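Equipment Planning Coordinator, Household Robotics
Trornlow, Vallomberg site
Posted Sep 27, 2026

We are looking for a patient, organized person to help us plan and buy the equipment our laundry work depends on. You would be the one working out how many pairs of hand-held grippers we need for next year, what spares to keep on the shelf, and when a worn pair should be replaced. It's a friendly place, and you'd be asked for your opinion often!
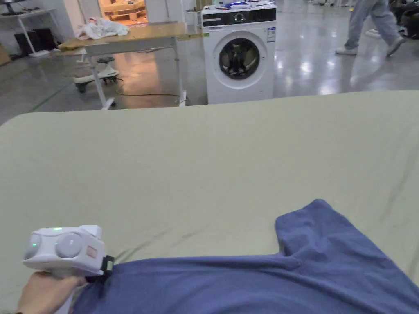
What you would be doing

You'd spend 2 mornings a week on the floor with the people who handle the garments, hearing what slows them down, and the rest with quotes, delivery dates and our budget sheet, which currently runs to 62 lines and could use some love. The new budget has to be ready by March. 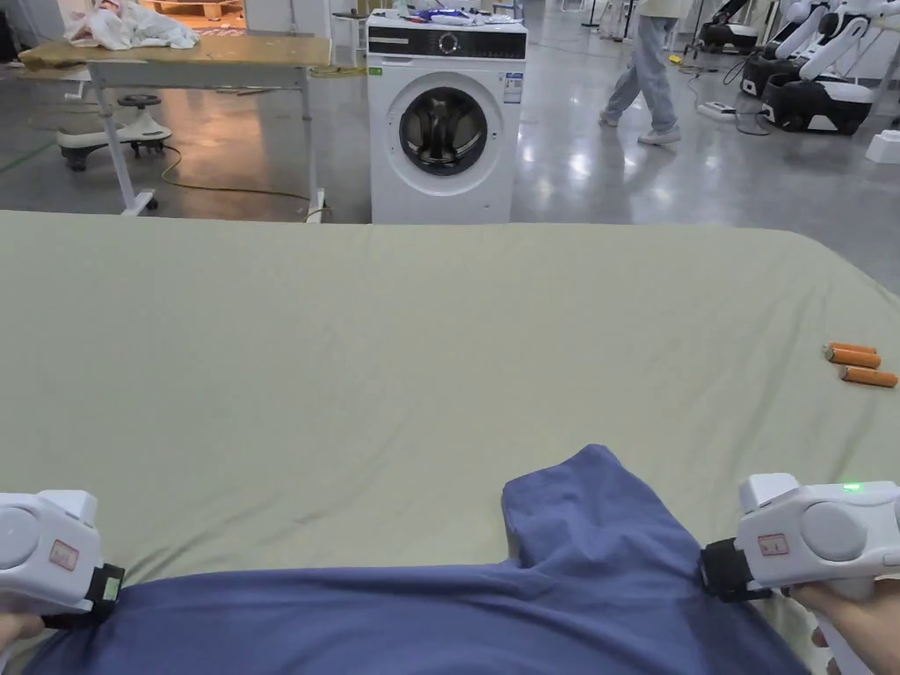
2 min read

Some buying experience would be lovely, in a lab, a workshop or a hotel laundry. We can teach you the robots.

Where you would work

Your desk would be close to the washing machine and the practice bedroom, so you'd get to know the work quickly.
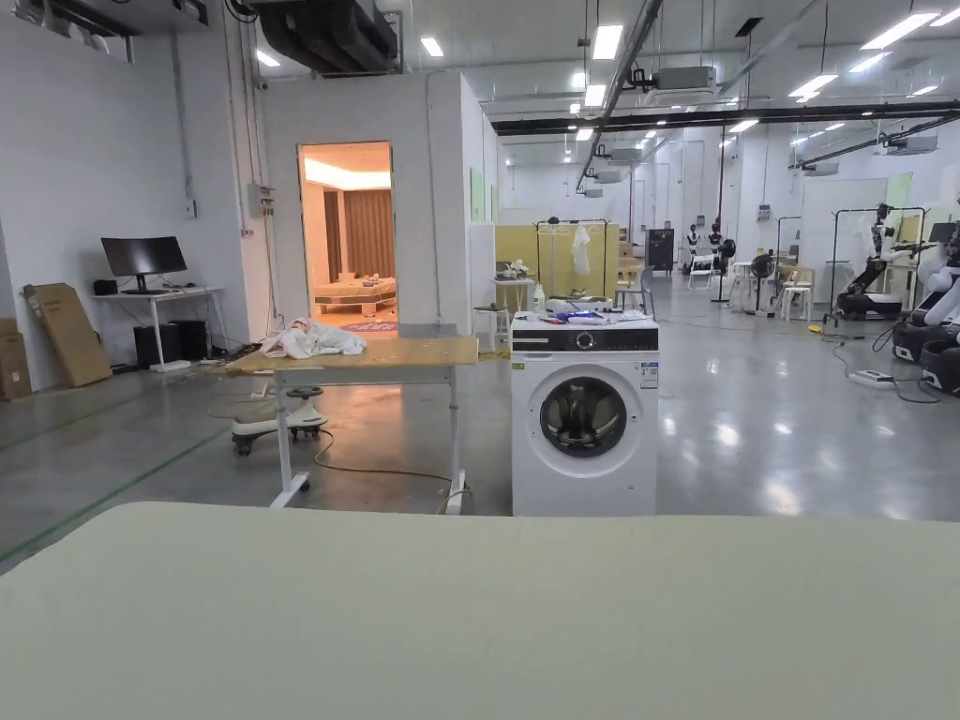 You would join a team of 13 and report to Solène Langlois. Please send her a résumé and a short letter, and do mention any equipment purchase you're proud of, however small.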